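Pale table top, small scratch, oil or leave it?

Attila Gál
Posts: 68
Hello everybody. I hope this is the right section, if not please move it.

Last month I bought a used table for our dining corner. The top is wood with a whitewashed finish, very light, between cream and a little gray. The seller did not know what is on it. He thinks it is a white oil but his wife thinks it is a stain with a lacquer over it. I paid 575 for the table with four chairs, so I am not angry, but I would like to do it right.

There is one small mark in the top which my eye finds every morning with the coffee. I can feel it a little with the fingernail. My question is if I can repair only this place, or must I sand the whole top. I have a can of Kiken white oil from the floor of my mother, half full. Can I use it?

Thank you for any advice.

Eluned Meredith
Posts: 2000
Welcome Attila. Please don't sand anything yet! First find out what the finish is. Put a drop of water on the underside edge, somewhere the finish goes around, and leave it for ten minutes. If the wood goes dark there, it is oil or nothing. If the drop sits up like a bead and wipes away clean, you probably have a lacquer, and the Kiken will only lie on top and get sticky.

How old is the can? Half full cans of oil make a skin.

Attila Gál
I did it this evening. The drop stayed like a small ball and after ten minutes I could wipe it, no dark place. I made it in two places to be sure. The can is from three years ago and yes, it has a skin.

Gonçalo Marinho
Then it is lacquer and I would sand the whole top. I know people don't like to hear it. A spot repair on a pale finish will always show, you get a yellow or a shiny island and you look at the island instead of the scratch. I did my sister's table in one weekend: 120 paper, then 180, then two coats of Parsa matte. It is not difficult if you go with the grain and you are patient.

Eluned Meredith
Gonçalo, with respect, the white in a whitewashed top is in the first thin layer of the wood. If he sands to bare wood he loses the color and must make it again, and matching it to the legs is much harder than hiding one scratch. For one small mark I think this is too much work. And we still don't know if it is solid or veneer.

Gonçalo Marinho
He can whitewash again, the product is sold everywhere. But fine, about veneer you are right, he should look at the end of the board first. Attila, do the lines of the grain continue from the top over the edge?

Attila Gál
I looked with a lamp. On the short side there is an edge strip glued on, so I can not see what is inside. This makes me more afraid of the sanding.

Zsolt Szénási
Hi, I have almost the same table in our workroom, and I have been through this question with it. I also vote for no sanding. With the strip on the edge you can not know how thick the top layer is.

What I did for the older scratches: a wax stick in two colors, one cream and one light gray, from the Plolness repair set with 6 sticks. You warm the wax between the fingers, press it across the scratch, take off the rest with a plastic card and then rub with a soft cloth. The gray one is important. With only cream the filled place looked too warm.
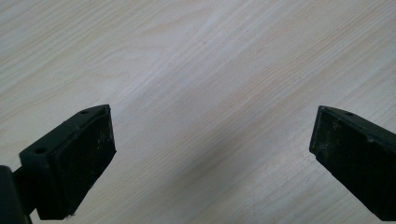
The grain on my top is quite soft, and I think this helps more than people expect when you decide how much to repair. The streaks go a little lighter and a little darker by turns, so one more thin line has some company. I have left one mark as it is, the short dark line near the upper middle, close to where the light reflects. It is tiny and I know where it is, but a guest would have to search. The finish has a soft shine, and if I fill there I am worried that the wax will be more matte than the rest and I will see the spot from the chair. So my advice is to try the wax first on a mark near the wall side, and look at it in the daylight and also with the evening lamp.

Tài Dương
I agree with Zsolt about the shine. Wax can be polished a little with a paper towel, but it never gets exactly the same. My experience is with a desk, and there a hot cup took the wax out again after some weeks. For a dining table I would use a coaster on that place or accept to repeat it.

Also please clean before you fill. If there is old furniture polish in the scratch, the wax does not hold. I use warm water with one drop of dish soap, then a dry cloth, then wait until the next day.

Eluned Meredith
Good point on the cleaning. Not too much water near that glued strip.

Gonçalo Marinho
I still think wax is a temporary thing and in two years he will be here again asking about sanding. But for one mark, okay, wax costs little. Attila, if you ever do it all, write me and I will send my notes about the Parsa. One thing I did wrong was to put the second coat too early.

Attila Gál
Thank you all, also for the disagreement, I learned from both sides. I will clean it tonight and order the wax set. The shop here has only the Clellano sticks, four colors, with one called "linen" and one called "fog." Does somebody know if fog is more gray or more blue?

Tài Dương
More gray. On my desk it was a bit darker than on the label, so start with the linen and add only a little.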